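Notes > Robot learning > Data collection

Gripper demos, part two: what went into the first 136
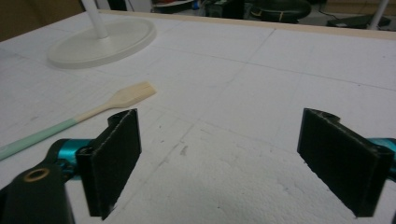
View from the hand-held gripper, pads open, pastry brush on the left side of the foam.

The first post in this series covered the gripper itself and the camera mount. I said the second one would cover training. It doesn't, because I spent most of September collecting and throwing away demonstrations, and I think the collecting is where the useful notes are.

The task is small. Pick up a pastry brush by the handle, lift it clear of the board, put it down again with the bristles pointing away from the operator. The brush starts in a different place and at a different angle every time. I record with the gripper in my hand, so there is no arm and no teleoperation delay. What gets saved is the video, the pad opening, and the estimated path of the gripper through space.

Surface

I started on a bare wooden tabletop and changed to a sheet of white polystyrene after the first evening. Two reasons. The foam gives a little, so when I come down too low the pads press into it and nothing gets bent. It is also pale, and the dark pads stand out well against it, which makes the pad opening easy to check by eye when the encoder log looks wrong.

The cost is that plain white gives the tracker very little to hold on to. There are faint gray grid lines on the sheet, plus the dents and specks, and I had hoped this would be enough. When the gripper is high and the camera can see past the wooden strip at the far edge, tracking is fine. When it drops low over the middle of the board, position starts to drift. I lost a lot of early recordings this way. The fix I settled on was to begin every recording with a slow sweep that keeps the clutter past the board in view, then go down to the brush. It adds a few seconds per demonstration and I trim them off before training.

Gonzalo Paredes suggested printing a pattern and taping it to the foam. I tried it. Tracking improved, and the policy trained on those recordings did badly as soon as the pattern was gone. I went back to the plain board and the sweep.

What counts as one demonstration

I recorded 156 and kept 136. The rules for keeping one are written on paper next to the laptop, because I found that I was more forgiving late in the evening than early:

- The brush leaves the board fully before it moves sideways.
- One grasp. If I open and try again, the recording goes in a separate folder.
- The tracker reports no jump between two frames larger than the limit in the config file.
- The brush is in view when the pads close.

The second rule is the one I am least sure of. Regrasps are useful data, and a policy that has never seen one has no idea what to do after a miss. But mixing them in from the start gave me a model that opened and closed over the handle without committing. I want a clean baseline first. The regrasp folder will come back in a later run.

Starting poses

For the first batch I just put the brush down wherever felt different from last time. When I plotted the starting angles afterward they fell in a narrow fan, nearly all with the handle toward my left. Human "random" is poor. I now have a short script that prints an angle and a rough region of the board, and I place the brush to match. It is slower and duller, and the coverage plot looks much better.

I also leave other things on the board for part of the set. The white stand with the oval base stays there through whole sessions, and I shift it between batches. In the early runs it never moved, and the policy seemed to use it as a landmark. Moving it changed where the gripper went, by a clearly visible amount, even with the brush in the same spot.

Pads

The edge of the left pad has gone fuzzy. I noticed it in the video before I noticed it on the tool. I don't know yet whether it matters for grip on a painted handle. It does matter for the pad mask I use in preprocessing, which was cut for a straight edge, so I widened the mask and reprocessed everything. If I replace the pad I will log the date and treat recordings from before and after as two sets until I have compared them.

Storage and naming

Each demonstration is a folder with the raw video, the log, and a text file with the printed angle and region. I numbered the folders with 4 digits, starting at 1000, so they sort correctly everywhere and don't collide with the test recordings from the first post. Rejected ones keep their number and get a one-word reason. Most of the reasons are "drift".

Next

The current checkpoint is training on the kept set with the trimmed starts. I want to run it with brush angles held out of the collection script before I record any more. If it fails mostly at the steep angles, I will add more of those. If it fails everywhere, I will look at the pad mask again first.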